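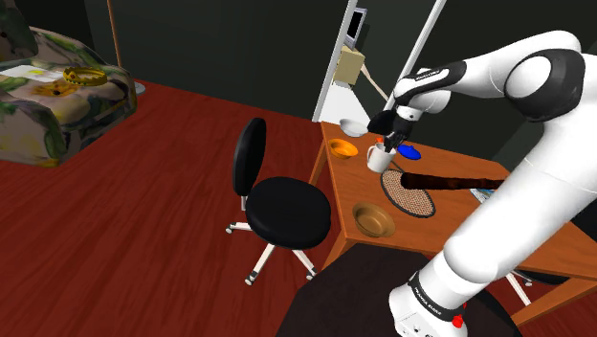 I've been meaning to write about the kitchen table for months, and every time I sit down to do it I end up wiping the thing instead. So tonight the dishes can wait, the kettle's on (again) and I'm going to have a proper go at it.

We bought ours second-hand when we moved to Drodus, from a couple on the next street over who were downsizing. They wanted 20 dollars and for someone else to carry it, and I think they got the better end of that bargain! It took two of us, a borrowed trolley and a lot of language I won't repeat to get it up the hill. One leg had a wobble. It still does, and I've grown quite fond of the folded bit of cardboard that lives underneath it.

For years I had my heart set on a new one. There was a beauty in the Findska catalogue, long and pale with rounded corners, and it cost 700 dollars before delivery. I kept that page on the fridge for most of a winter. Then the car needed a new radiator, as cars do, and the page came down, and somewhere in there I stopped looking.

What I did instead, in April, was sand the old one back. I'd never sanded anything bigger than a chopping board, so I started at the end that faces the wall, where my mistakes wouldn't show. It took me 17 evenings, mostly after tea, with the back door open and the radio going. Under all that orange varnish the colour was lovely, a sort of warm honey, and there were marks I hadn't noticed before. Somebody had once pressed very hard while doing long division. I can make out a 103 and part of what might be a seven, and I couldn't bring myself to sand those away, so they've stayed.

I finished it with the Futance hard wax, two thin coats, and a third on the end where the teapot sits. If you're thinking of doing the same, go thinner than you think you need to! My first coat was far too generous and stayed tacky for days, so we ate on our laps and I found dog hair in it for weeks after.

Anyway, the table is back to doing everything a kitchen table does. Bills get paid at it, slowly. Seedlings get pricked out on newspaper at one end while someone tries to eat toast at the other. My neighbours from Kaewkla Road come by for a cuppa and stay until it's dark, and we've all got our favourite spots by now, though we'd never admit to it.

Next on the list is the chairs, none of which match. I've started on the one with the split seat and so far I've mainly made it worse, but I'll let you know how I get on.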